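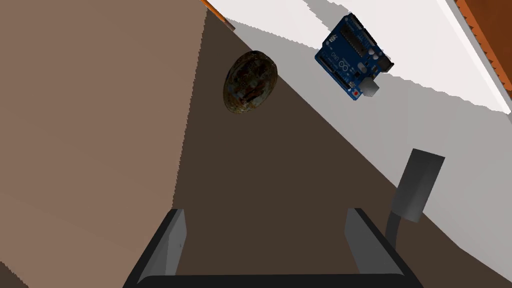
Why I would keep fewer examples

For three years I worked with people who collect examples for robot arms, first at Duggan and later at a small company called Clestar. In both places the question on the wall was the same: how many did we record this week? I think this question has done us harm, and I want to say why.

At Clestar we used a simulator. It is cheap to use. An operator moves the arm with a hand controller, picks up a thing, puts it somewhere else, and presses a button to save. Then the program puts new objects on the table, changes the camera a little, and the work begins again. A good operator could save 300 examples in one day and still go home on time.

The simulator also let us mix objects which no person would put together. A blue Arduino Uno and something dark and oval like a stone can share one task, with a plain brown table and plain walls behind them. I like this mixing. A circuit board has a USB connector which sticks out, a row of pins, a flat body; an oval thing has no good side at all. The fingers must come to each of them in a different way, and the system which learns must see both ways.

But when the day is measured by the count, the operator learns faster than the robot. He finds the one approach that always succeeds, and he repeats it. I did this also. When I looked again at one of my own sets, called Povitz, I found that 26 examples in a row had almost the same path of the wrist. They were clean and correct, and I believe that 7 of them would have taught the same thing.

What was missing were the slow ones -- the hand that comes too low, stops, goes back up and tries from the other side. We deleted these because they looked like mistakes. For me they are the most valuable part, as they show how to return from a bad position. A robot which has only seen perfect work has no idea what to do after its first small error.

My colleagues at Gemolach, where I am now, answer that a large enough collection will contain everything by chance. Maybe this is true for very rich companies. We are not one of them, and chance does not help if the operator is told to hurry and the difficult attempts go to the bin.

I would pay operators by the hour and ask them, at the end of the day, which examples were different from yesterday's. It is a harder question to put on a wall.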